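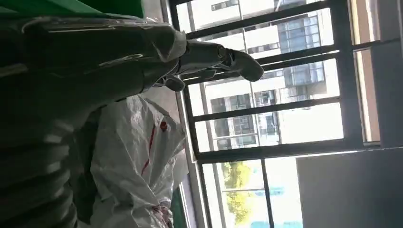 Why would you buy the arm before you've bought the gripper? A reader at Stunska asked me that after the last issue, and added that their own shop did it the other way around and slept better for it. Fair question, and it has been rattling around my head ever since, so this month's money corner is all about the order you spend in.

My answer used to be "because the arm is the expensive bit." I'm less sure of that now. When we put together the budget for the Wamura cell, I had one big line for the arm and then a sad little line underneath that said "extras." You can guess which one grew! Fingers, a spare set of fingers, cables, a mounting plate, covers, a stand that could take the weight, two days of somebody's time to wire it all up... I had put $2,000 against the lot. That was gone before we got to the covers.

So for the Skestier line I'm planning it backwards. We start with the parts we want picked up, and we take a box of the worst ones (bent, floppy, shiny, whatever gives people grief) to the gripper supplier. Once we know what the gripper weighs and how far it has to reach, we add the heaviest part and go looking for an arm. I've asked for quotes on 2 sizes, and I'm told to expect a wait of 7 weeks on the bigger one, which would push us well past June. I can live with that.

A word about covers, as I get more mail on this than on anything else. Do price them early. A proper fitted jacket is lovely but it's a real purchase, with its own lead time, and you'll want to know whether it can be washed and who's going to do it. Plastic film is cheap and quick to put on, and I have nothing against it - just check with the arm's maker first about heat and about anything that could work loose near a joint. And put the replacement film in the running costs, please, not in the purchase. Our finance people have strong feelings about this, and I have lost that argument twice.

The other line I always forget is training. I've set aside 40 hours for the Skestier crew, spread over the first month, and I'm not letting anyone trim it to pay for a nicer stand. Last time we squeezed it down to an afternoon and then paid for call-outs all summer.

Somebody at Wike is trying a lease with the gripper bundled in, which I'm curious about - the monthly figure looks friendly, but I want to see what happens when you need to swap fingers halfway through. I've asked for a copy of the terms and will report back when I've read the small print.

If you have a budget sheet you're willing to share, with the prices blanked out if you like, send it over. I'd especially love to see what you put under "extras."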